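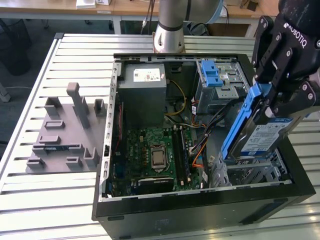
Fidelina Grajales
Redactora de territorio y agua

Cuando llegué a Ponano lo primero que me enseñaron fue una raya. Está pintada en la pared del almacén de semillas, a la altura de mi hombro, y marca hasta dónde subió el arroyo la última vez que se enfadó de verdad. Yo iba a escribir sobre un puente (un puente pequeñito, de los que una cruza en coche sin enterarse) y acabé pasando dos días hablando de tubos.

Porque el lío está debajo del puente. El camino viejo cruza el arroyo sobre dos tubos de hormigón de 800 milímetros, y cada septiembre, con las primeras tormentas, bajan cañas, ramas y algún bidón, y aquello se tapona. El agua busca por dónde salir y encuentra las huertas de la margen izquierda. Hay vecinos que llevan media vida levantando el gallinero un palmo más cada vez.

El ayuntamiento encargó el estudio hidráulico a Plukico, una consultora de cuatro personas, y la que lleva el proyecto es Elfriede Lüthi, ingeniera, suiza de nacimiento y con un español buenísimo salvo cuando se acalora. Quedé con ella un martes a las siete de la mañana, a pie de cauce, y me prestó unas botas dos números más grandes que las mías. ¡Qué manera de andar!

—El tubo no es pequeño para el agua —me dijo—. Es pequeño para todo lo que viene con el agua.
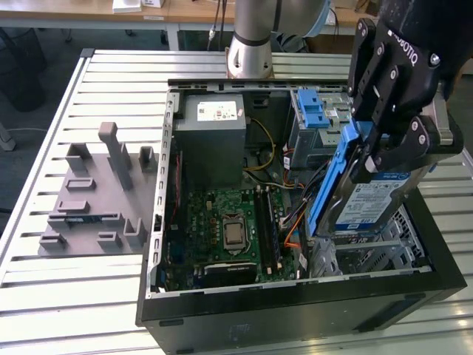

Me pareció una frase estupenda y se la apunté en la mano, que la libreta ya estaba empapada. Luego me explicó lo que proponen: quitar los tubos, poner un marco de hormigón de un solo vano, de 12 metros, y rebajar la ribera aguas arriba para que el arroyo pueda extenderse por un prado municipal antes de llegar al camino. El modelo lo han corrido con Grirkadov, el programa que usan en la oficina, y yo me pasé un buen rato mirando manchas azules que crecían y encogían sobre el plano como si entendiera algo. Algo entendí: con el marco nuevo, la mancha deja fuera el almacén y casi todas las huertas. Casi.

Ahí está la discusión. Las que no se libran son tres parcelas de la zona de Doãn, justo donde el cauce hace el codo, y sus dueños quieren una mota de tierra que las proteja. Elfriede no lo ve claro: dice que la mota empujaría el agua a la orilla de enfrente, donde hay 1125 metros cuadrados de invernaderos. Le pregunté si no había un término medio y se rio con bastante cansancio.

Mientras tanto, falta el permiso de la cuenca y falta dinero para las expropiaciones. La obra, si sale, no empezará antes del próximo verano, con el cauce bajo. En el bar me pidieron que lo pusiera bien clarito, a ver si alguien lo lee. Queda puesto, y las botas ya las he devuelto.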